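Weekend Kitchen Helper Wanted, Dreddale Community Supper
Posted 06/11/2020

Hello, neighbors! We're looking for one more pair of hands in the kitchen at the Dreddale supper, and we'd love for it to be somebody who likes good company, loud radio and a full sink.

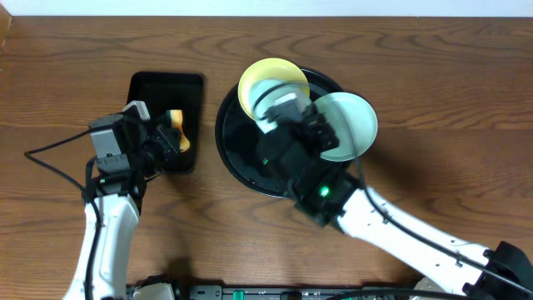
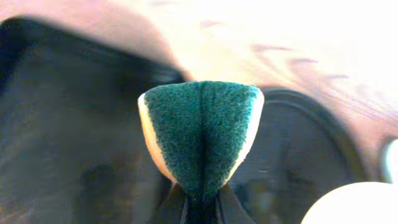
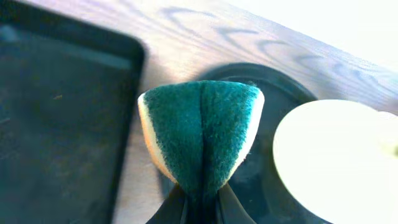 The supper has been going in the old Clelton Street hall for years now, and on a busy Saturday we send out 166 plates (more when it's chili). You'd be working with Kanchan Goel, our head cook, who is patient and funny and very particular about onions. Your shift would be Saturdays from two until eight, with a break for your own supper, and you should come hungry!

What the job involves: peeling and chopping, keeping an eye on the big pots, packing up meals for the folks in Rokville who can't get over to us, and then washing up with everybody else at the end of the night. There's some lifting, mostly sacks of potatoes and the bread crates. We can teach you all of it, so please don't worry if you've never cooked for a crowd. Plenty of us hadn't.

Pay is $100 a shift, plus a $200 bonus if you stay with us through December, when things get very busy and we're also putting together the holiday boxes. You'll need a food handler's card, and we'll cover the fee if you don't have one yet.

To apply, drop a note in the mail slot at the Dixit Bakery next door, marked "kitchen," with your name, a phone number and a few lines about yourself. Tell us what you like to cook at home, too. Kanchan reads every one and will call you to set up a visit.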